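25 Nov 2024

Notes from today, errand task, outdoor leg. Writing this up before I forget which settings went with which pass.

Background for anyone picking this up: the question we're meant to answer for Gellham is whether a legged machine can do the dull carrying chores around a property. Take the trash to the collection point, fetch a parcel from the gate, bring back the empty bin. Indoors the answer so far is "some of them, slowly." Wiping a bench works if the bench is clear. Folding shop rags doesn't work. Carrying a box from one room to another works most days. What we didn't have was any idea how the walking part holds up once the floor stops being a floor.

Sepehr Ebrahimi set the route in Pastska and I ran the passes. Load was the same taped carton we used indoors. Speed cap at 4 on the controller scale for everything on dirt. I left the Khosravi path segmenter at its defaults for the first pass so we'd have a baseline.

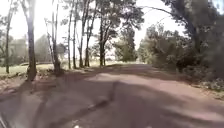

The baseline pass was better than I expected on direction and worse on speed. It kept to the middle and held heading, but it kept dropping to a crawl and picking up again. The log has 9 slowdowns where the planner reported a raised edge or a drop ahead. I walked back over each of those spots with the log open and found no edge or drop at any of them. Every one lined up with a shadow boundary.

Things I checked:

- Depth returns at the slowdown points: flat, within noise.
- Segmenter confidence: falls at the dark-to-light change, recovers once it's fully in one or the other.
- Foot slip: nothing worth writing down.
- Battery: 102 minutes total for the session including idle. Fine for errands.

So the legs are OK and the depth is OK. The slowdowns come from the color camera being trusted too much in the cost map. Second pass I cut the color weight and left everything else alone.

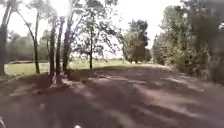

Shadow bands across the path, sun glare upper left, path bending right.

With the weight down, the crawling mostly stopped. The downside is that it now has less to go on at the margins. On the bend it drifted toward the bushes before correcting. I wouldn't want it doing that with a full trash bag hanging off one side. There's probably a middle value, but I didn't have time to look for it and I'm not going to guess.

Glare is a separate problem. Auto exposure gives up on the sky, which is fine – we don't need the sky – but it also eats the detail in the branches. If we ever care about head clearance for a taller load, the color camera won't give it to us at that hour.

Pavement next. I raised the cap, since that's where a real errand would want to make up time. 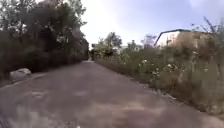 Time per errand is the number Gellham will ask for first, and it depends almost completely on how fast we dare go on the paved part. Sepehr wants to run it at 100 percent of rated walking speed. I'd hold off. At the higher cap the near ground smears badly in the color image, and the near ground is where the next few steps go. A big pale thing like the rock on the left verge is easy enough to pick up even so. What worries me is a hose or a rake handle lying flat in the blurred part. The light blotches on the asphalt are a fair test for the segmenter too, so keep this stretch in the route.

Where that leaves the chore question: I'd say it can carry a light, rigid box over ground like this with somebody following. I wouldn't sign off on it going alone. Picking up the item and setting it down at the far end weren't part of today, and going by the indoor results those are still the harder half. The Bava gripper needs its pads replaced before we try a bag handle again.

To do:

- Sweep the color weight on the dirt section, same load, same cap.
- Shorter fixed exposure for pavement, see what it costs us in the shade.
- Lay a garden hose across the asphalt and run it at both caps. – me
- Sepehr to pull the drift numbers for the bend and put them next to the April indoor runs.
- Order gripper pads.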